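Swapping fingers on a two-arm bench setup: pointed or flat pads for holding an eraser?

Posted by Barka, 20 April 2022

I've got two arms mounted at the edge of a bench and I'm comparing finger sets on the parallel grippers. The job is wiping marker off a small whiteboard. The left arm is meant to steady the board and the right one does the wiping with an ordinary eraser.

With the pointed fingers I've logged 18 runs. The grip itself is fine, but the eraser tends to rotate once it starts dragging and I end up with a corner doing all the work. Flat pads hold the angle better but they're clumsy at picking the eraser up off the table. The controller reports finger opening as a raw count. It reads 968 with the eraser held square and 994 when it's been grabbed on the skew, so I can at least tell the two apart.

I'm writing one short stroke near the top of the board, usually a 7, and starting each wipe from lower down on the right.
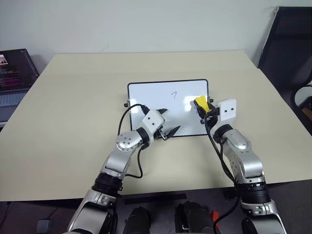 Janesance reckons the fingers are the wrong place to start and I should be looking at how hard I'm pressing. Is that right, or should I just order the flat pads for both sides?

Catacutan

Pressing force first, I agree with that. If the wrist is stiff and your board height is out by a few millimetres, any finger will let the eraser twist. Lower the stiffness in the vertical direction only and run the same stroke again before you spend money.

After that I'd try thin rubber sheet glued to the inside of the pointed fingers. We did this on ours and got through the whole of August on one set. Trim it back from the tips or you'll lose the fine pick-up.

You don't need the same fingers on both arms. The left is only holding a board edge. Check your calibration after changing them though, as the tip offset will be different.

Pestside

flat pads. had the same trouble, swapped them, fixed in 3 tries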